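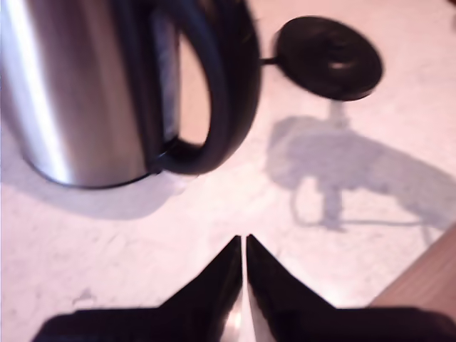 2. Kettles in Shared Kitchens

2.1 Purpose of the study

This report was prepared for the second-year Household Technology course at Cerkville College. It examines how students in the Bakalis residence store and use electric kettles, and whether the present arrangement of the kitchen counters suits that use. The first section, on refrigerators, was submitted separately in April.

2.2 Type of kettle considered

The study was limited to cordless kettles, in which the body lifts away from a separate power base. The kettle shown has a stainless steel body and a large black loop handle, with a round black base. Stovetop kettles and models with a fixed cord were left out.

2.3 Method

A written questionnaire was delivered to 265 residents, and 100 completed forms were returned. Respondents were asked where they keep the kettle between uses, how often they descale it, and whether the base stays on the counter. The kitchens were also visited on 19/10/2021, and counter depth and outlet positions were recorded on a floor plan.

2.4 Findings

Of the completed forms, 25 stated that the base is put away in a cabinet after use. Most of the remaining respondents leave it out all day. Ten respondents reported that a base had been knocked into the sink area at least once.

Counter space beside the outlets was the most common complaint. In the Drirnport wing the only outlet is next to the stove, and residents there often carry a full kettle across the room. Descaling was irregular in every wing, and many residents did not know whose duty it was.

2.5 Recommendations

A fixed place for the power base should be marked on each counter, away from the sink and the stove. Spare cord should be wound under the base where the model allows it. The kettle should be emptied at night and descaled monthly, with the date entered on the kitchen duty sheet.

The Biltik storage shelf, tested in Section 3, may free enough counter space for this purpose in the two smaller kitchens.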